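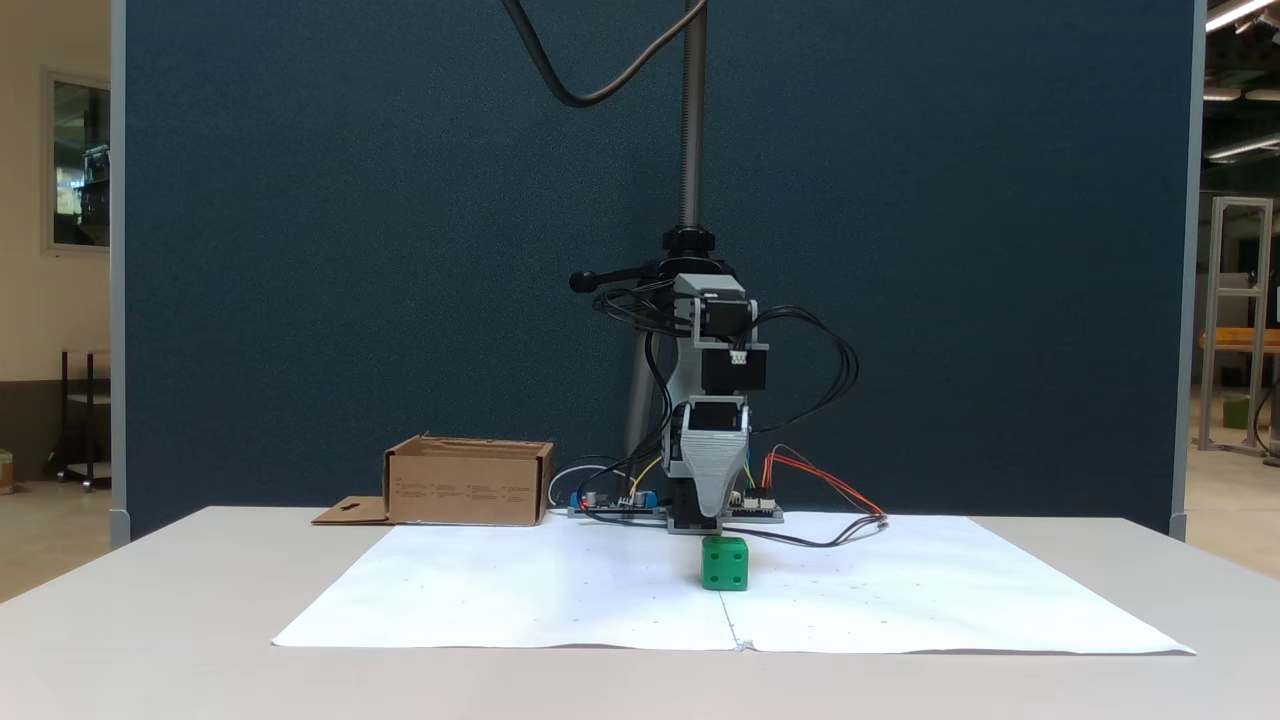 Set the arm up before you write any code. Screw the base down near the back edge of the table and keep both boards within reach of the jumper wires. Tape white paper over the area the arm can reach. It gives you something to mark up, and the block shows well against it.

Next, power. The motors and the controller should not share a supply. Switch on with the arm folded and your hand near the plug, then move one joint at a time at low speed. Leave enough slack in the motor cables for a full swing, but tie them before they can get under the arm.
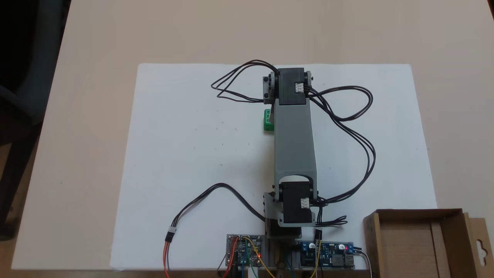

Jingyi Wan writes: I had a joint drop out every time it passed 93 degrees. The cable was too short and the connector was creeping out. A longer lead fixed it.

Now teach the pick. Lower the tip over the block in small steps and save the position when it touches — don't press. I use a speed of 11 in the Trarkora script for the last stretch and 50 for everything else.

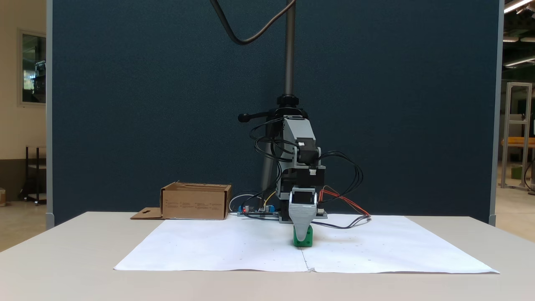 Save a second position straight above the first, and always go through it on the way in and out. Run the pair with nothing on the paper first. If the tip lands more than 2 mm off, redo the zero point and check the base screws. 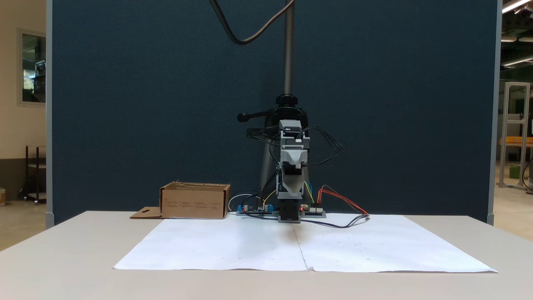
Hanyu Deng asked whether the zero has to be set again after every power-down. Mine does.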